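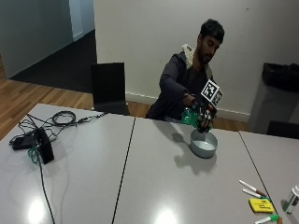

图 1　三张浅灰色桌子，绿色瓶子，灰色圆碗

Sonden 睡前日记语料

当前版本：2
语言：简体中文
维护者：Esmaeil Kiani
条目：557 篇
状态：维护中，节奏与维护者的睡眠质量正相关

简介

Sonden 收录的是一群自称“今晚一定早睡”的人在没有早睡的晚上写下的短日记。每篇日记配一个上床时间、一个真正闭眼的时间，以及一栏“中间在干什么”。最后这一栏是整个语料的精华，也是清洗起来最让人头疼的部分。

征集在一个二月进行。选二月的理由写在旧版文档里，大意是新年计划到这时候通常已经凉透，大家说话比较诚恳。投稿者在晚上自己写，不设字数要求，不设主题，只求别用套话。收到的稿子仍然有套话，其中“明天开始调整作息”出现得太频繁，我们一度想把它做成停用词。

如果您在找临床级别的睡眠数据，请现在就关掉这个页面。Sonden 没有脑电，没有手环读数，闭眼时间全靠第二天早晨回忆。一个凌晨还在看冰箱测评的人，第二天对自己几点睡着的判断，您可以自行估计其可靠程度。

它能拿来做什么

适合做文本风格研究、自述时间表达的抽取、拖延借口的分类，也适合给写作息类产品文案的人看看真人是怎么说话的。有人用它来练中文口语化时间的归一化，比如“快一点了”“一点多吧”“反正楼下烧烤摊收了”。第三种写法目前没有好的解法，欢迎提交补丁，附上烧烤摊营业时间者优先。

不适合做失眠诊断，不适合推断投稿者的心理状况，不适合训练任何会在半夜弹窗劝人睡觉的东西。最后这条没有写进许可协议，纯属维护者的个人请求。

文件结构

entries.csv　　正文和时间字段，每行一篇
labels.csv　　借口标签，用 id 与正文对应
splits.txt　　训练、验证、测试 3 个划分的 id 列表
notes.txt　　标注时的争论记录，保留原样，脏话已替换
CHANGES.txt　　更新记录

所有文件都是 UTF-8 编码。第一版里混进过别的编码，打开之后满屏问号，倒是和日记的情绪颇为吻合，但还是改了。

字段说明

id
匿名编号，与投稿顺序无关。请不要按编号排序之后宣布发现了趋势，已经有人这么做过。

text
日记正文。保留错别字、口语、省略号和所有写到一半睡着的句子。表情符号转写成方括号里的文字，例如［笑哭］。转写时不区分苦笑和真笑，标注组讨论过区分的办法，讨论到后来大家自己都在苦笑。

bed_time
上床时间，二十四小时制。沙发不算床。椅子不算床。浴缸算不算床，有过一次激烈的讨论，见 notes.txt。

sleep_time
自报的闭眼时间。允许为空，空值表示投稿者写的是“不知道”或者“别问了”。

between
上床到闭眼之间做了什么，自由填写。

weekday
星期几。过了零点仍算前一天，按投稿者的主观感受走。没睡觉就不算第二天，这是投稿者们难得的共识。

excuse
借口标签，由标注员给出，一篇可以有多个。

两条样例

text：十一点就躺下了，很骄傲，骄傲到想发条消息告诉大家。发完开始等回复。等回复的时候看了一个人徒手修木船，修得真好，船下水了我才睡。
bed_time：23:00
between：看修船
weekday：星期三
excuse：等消息；视频

text：今天一整天都是别人的，晚上这点时间是我的，谁也别想让我拿去睡觉。困死了。
bed_time：00:20
sleep_time：空
between：什么都没干，就是醒着
excuse：补偿自己

第二条所属的“补偿自己”是标注员最不忍心打的标签。它在正文里往往写得很短，语气也硬，读多了会想给投稿者倒杯温水。

收集方式

征集消息发在几个下班后聊天的群里，投稿走一个极其朴素的表单。表单每晚开放，白天关闭。这样做挡住了在办公室补写的人，代价是得罪了上夜班的朋友。夜班朋友后来写信指出，他们的“睡前”是早晨七点，我们的表单那时正关着门。意见完全正确，第二版里仍旧没有他们的稿子，这一点请在使用时记住。

征集一共收到 600 篇。删去重复提交、广告，以及正文只有一个“困”字的稿子之后，剩下 557 篇。关于那个“困”字该不该删，Esmaeil Kiani 投了反对票，认为那是全库最准确的一篇。按规则还是删了。

清洗

去重和脱敏用的是 Drernesum，一个内部小工具，脾气不大好。它会把所有像人名的词都替换掉，包括投稿者的猫、投稿者的扫地机器人，以及一锅有名字的酸面团。猫名已经人工恢复，主人们没有意见，猫的意见未采集。面团的名字也恢复了。

时间字段的归一化由脚本 Urkel 完成。Urkel 对“半夜”一律按零点处理，对“后半夜”则会沉默，留给人工。凡是人工补过的行，在 labels.csv 里有一列 fixed 标为 1。

地名只保留到“家里”“宿舍”“出差的酒店”这一级。投稿者提到的公司、同事、老板全部改成了“公司”“同事”“老板”。改完通读一遍，发现这三个词出现在睡前日记里的密度相当可观，建议相关人士反省。

标注

标签体系叫 Salcedo，取自第一次开标注会的那间小会议室。会议室没有窗，很适合讨论睡觉。

标签包括：视频、等消息、吃东西、工作没做完、想事情、和人聊天、补偿自己、打扫卫生、其他。“打扫卫生”原本归在“其他”里，后来冒出来不少半夜刷灶台的人，只好单列。标注员里有一位看完这一组，当晚回去也刷了灶台，这件事作为标注员受数据影响的案例记在 notes.txt 里。

每篇由 2 个人独立标注，不一致的拿出来吵，吵不出结果的两个标签都留。“想事情”和“工作没做完”的边界最模糊。一个人躺着想明天的汇报，到底是在想事情还是在加班？我们的规定是看有没有打开电脑。后来有人用手机改了汇报，规定补了一条：改了字就算加班。

已知问题

周末稿子偏少。写日记的人周末似乎过得不错，过得不错的人不填表。

投稿者多半是坐办公室的，日记里的疲惫是会议型的、消息型的。照顾小孩的、照顾老人的、在厨房站一天的人，在这里几乎听不到声音，请不要拿这份语料概括“现代人”。

自报的上床时间有明显的体面倾向，整点和半点特别多。没有人真的总是在十一点整躺下，大家只是希望自己是那样的人。

写日记这件事本身会推迟睡觉。有投稿者在正文里直接抱怨，说要不是填这个表早睡着了。抱怨成立，原文保留，标签是“其他”。

语气上，库里的人普遍喜欢拿自己开玩笑。用情感分类模型去跑，会得到一大批“积极”。建议读几篇原文再写结论。

隐私与撤稿

投稿者都知道稿子会公开，也都可以撤回。撤稿请写信并附上投稿时的口令。忘了口令的，请描述一下当晚在干什么，描述得足够丢脸，我们通常就能对上。撤回的稿子会在下一次更新时从所有文件里删除，编号空着，不补。

请不要尝试还原投稿者身份。若您从某篇里认出了自己的同事，请当作没看见，并且下次别在晚上十点给他发消息。

使用建议

先读 notes.txt，再看标签。直接拿标签去算比例，得到的数字会很漂亮，漂亮得让人想写进汇报里。

测试集请只在最后用一次。这条规矩写在这里，主要是为了让人违反它的时候心里稍微不舒服一下。

做时间抽取的，建议把 between 一栏也拼进输入，很多人会在那里更正自己前面写的时间，例如“其实是一点半，刚才没好意思写”。

更新记录

版本 2
单列“打扫卫生”标签；恢复猫名和面团名；统一编码；修正 Urkel 把“十二点”一律当成中午的问题。在此之前，库里有一批人看上去作息极其健康，中午上床，下午闭眼。

版本 1
首次整理。没有划分，没有字段说明，有一封很长的道歉信，已移除。

许可

可用于研究和教学，转载请注明 Sonden 与版本号。商用请先写信，信里说明用途，凡包含“唤醒用户”四个字的会回得比较慢。

联系

写给 Esmaeil Kiani，地址见仓库首页。工作日回信，晚上九点之后不看邮箱。若您在深夜收到了回复，请截图发回来，我们会把它收进下一版。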